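Waschbecken putzen, ohne dass es in Arbeit ausartet

Ich gebe es zu, das Waschbecken war bei mir lange das Ding, um das ich im Bad einen Bogen gemacht habe. Wanne ja, Spiegel ja, aber am Becken habe ich immer nur kurz mit dem Handtuch rumgewischt. Seit dem Umzug nach Susmont im Januar haben wir so einen breiten weißen Waschtisch mit Unterschrank, und auf dem glänzenden Weiß sieht man wirklich JEDES Pünktchen!

Was ich brauche: zwei Tücher (bei mir ein blaues fürs Becken, ein dunkellila zum Nachtrocknen), einen Spritzer Spülmittel und 200 ml warmes Wasser. Die Tücher lege ich mir links auf den Rand, dann tropft nichts auf den Boden und ich muss nicht dauernd suchen.

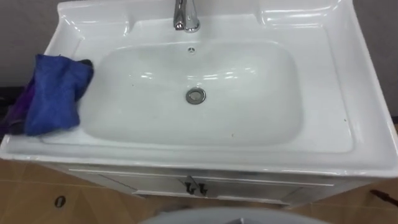
Dunkle Spritzer und Schlieren

Meine Freundin Ailsa schwört auf Scheuerpulver, ich lasse das inzwischen. Dunkle Flecken auf Keramik kommen bei mir erst mal nur unters feuchte Tuch, und zwar von außen nach innen, immer Richtung Abfluss. Wer in der Mitte anfängt, zieht sich die braune Brühe quer durchs ganze Becken (schon oft genug gemacht). Zwischendurch das Tuch umfalten, damit man nicht mit der schmutzigen Seite weiterreibt.

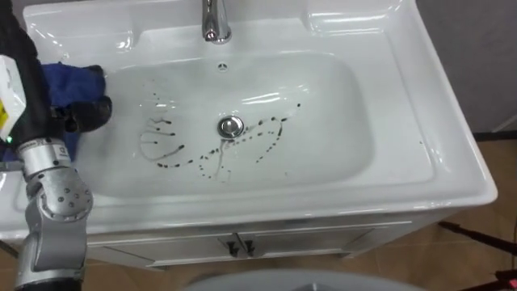
Nicht zu fest drücken, lieber zweimal drübergehen. Wenn etwas angetrocknet ist, lege ich das nasse Tuch einfach drauf und lasse es 9 Minuten liegen - so lange brauche ich ungefähr zum Zähneputzen der Kinder samt Diskussion. Danach geht fast alles ab. Für Kalk nehme ich den Reiniger von Lusteo, aber sparsam, und am Hahn spüle ich ihn gleich wieder runter.

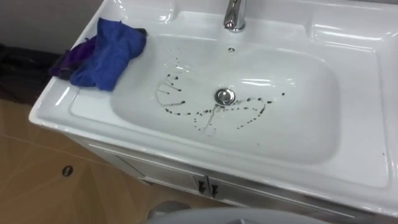 Und bitte den Stopfen nicht vergessen! Rund um den Chromrand setzt sich gern was ab, da komme ich mit dem Zipfel vom Tuch am besten hin. Genauso beim kleinen Überlaufloch unter dem Hahn, dafür nehme ich eine alte Zahnbürste. Zum Schluss alles mit klarem Wasser abspülen und trockenreiben, auch die Ablage hinten. Die Tücher wasche ich bei 60 Grad und ohne Weichspüler, sonst schmieren sie.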